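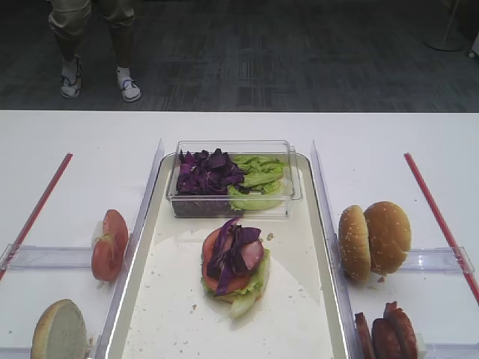

What is the best order for putting a burger together if you want it to hold up until it is eaten? In our tests the lettuce did best at the bottom, straight on the base bun, with the tomato above it and anything small and loose, such as shredded cabbage, tucked near the middle of the stack.

I should say a little about how I came to spend most of a summer term on this question. My project for the food preparation module was meant to be about school canteens in general, and I had a very grand plan with surveys and a map. Then I spent a lunchtime helping at the Zinmont Hall canteen, where burgers are put together to order, and I saw how many came back to the counter because the bottom bun had gone to mush (or the filling had shot out of the side at the first bite, which was quite funny the first time and less so for the person wearing it). So the map was dropped and the burgers stayed.

The station

Most of the work went into laying out the station properly. I wanted everything within reach of one person standing still, so I settled on a tray in the centre with a compartment on either side, and clear dividers between them so that you can see what is left without leaning over. Cabbage and lettuce share one clear container at the far end of the tray. The buns, tomato slices and patties stand on edge against clear holders, and this was the change I was most pleased with! When they lay flat in a pile the tomato slices stuck together and you always ended up peeling off two. Stood upright, each one can be picked up by its rim.

The crumbs I never really solved. Sesame buns shed whatever you do, and the tray needs a wipe between batches. I tried a sheet of baking paper for a while but it slid about and got folded into a burger, so I went back to the cloth.

The tests

Over the whole of July I made 70 burgers in four different orders. Each was wrapped, left for the same length of time, then cut in half and looked at. I used a bought sliced meat as well as patties in some of them, mainly to see what a slippery round slice does in the middle of a stack. What it does is slide, especially straight on top of tomato. A bit of cabbage over it helped to grip the layer above, though the cabbage needs to be in fairly small pieces or it drags everything out with it.

With tomato directly on the bread, 29 of the burgers had a soggy base by the time I cut them. I had expected the patty to be the main culprit and I was wrong about that. Lettuce underneath made a good barrier, and I would leave the leaves a little larger than the bun. A thick rib is worth trimming, as it tips the whole stack to one side.

What I would change

I would weigh the fillings next time. I judged them by eye, and looking back through my notebook I was certainly more generous towards the end of an afternoon when I was getting hungry. I would also like to try toasted buns, which I left out for want of a second pair of hands.

My thanks to Ffion Morgan, who let me use her kitchen and ate far more test burgers than she had agreed to.

Comments

hughes_k: Really enjoyed this. Did you try sauce at all? I'd have thought that changes everything.

Reply from the author: No sauce, I'm afraid! I wanted to get the dry version sorted first and then ran out of term.

Pip: We do lettuce top and bottom at our place. Uses more, but people like the crunch.

marrowfat: The tomatoes on their edges is a lovely idea, going to borrow that for our fête.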